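Kapitel 4
Lagerung von Obst im Haushalt: Atmung, Reife und Schichtung

Lernziele
Nach Bearbeitung dieses Kapitels können Sie klimakterische und nicht klimakterische Früchte unterscheiden, die Wirkung von Ethylen auf benachbartes Obst beurteilen und einen Obstteller nach Druckempfindlichkeit belegen.

4.1 Einführung
Obst lebt nach der Ernte weiter. Die Zellen veratmen Zucker und organische Säuren, geben Wasser ab und erzeugen Wärme. Wie schnell eine Frucht altert, hängt von der Sorte, der Temperatur, der Luftfeuchte und der Umgebungsluft ab. Die Angaben dieses Kapitels folgen den Unterrichtsversuchen von Ertuğrul Toprak in der Lehrküche Gekville, bei denen 76 Belegungen protokolliert wurden.

4.2 Klimakterische Früchte
Apfel, Birne, Pfirsich und Banane zeigen während der Reife einen deutlichen Anstieg der Atmung. Gleichzeitig bilden sie Ethylen, ein gasförmiges Pflanzenhormon, das den Reifevorgang auch in anderen Früchten anstößt. Zitrusfrüchte und Kirschen gehören nicht zu dieser Gruppe. Sie reifen nach der Ernte kaum nach, können aber austrocknen oder schimmeln.

4.3 Der Obstteller als gemischtes Lager
Auf einem Teller liegen meist mehrere Arten dicht beieinander. Große, feste Früchte bilden die Auflage, kleine füllen die Lücken am Rand. Eine Orange neben Äpfeln ist für wenige Tage unbedenklich – bei längerer Lagerung wird getrennt.
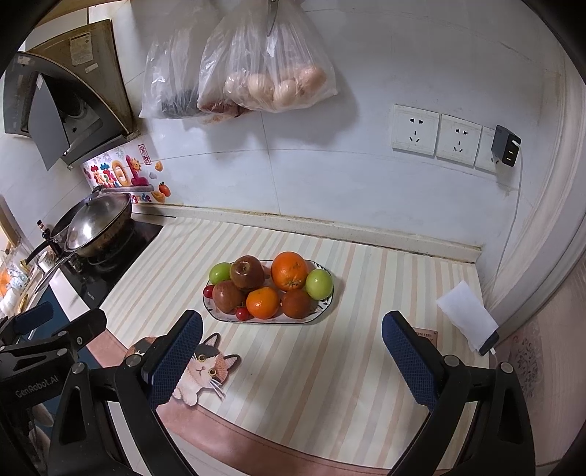 Für die Belegung gilt eine einzige Lage als Regelfall. Jede zusätzliche Lage erhöht den Druck auf die unteren Früchte und behindert die Luftbewegung. Druckstellen bleiben unter der Schale oft zunächst unbemerkt und werden später braun. Beschädigte Stücke werden aussortiert und zuerst verarbeitet.

Aufgabe 4.1
Wiegen Sie eine Tellerfüllung von 810 g nach 10 Tagen erneut. Berechnen Sie den Masseverlust in Prozent und ordnen Sie ihn der Wasserabgabe und der Atmung zu.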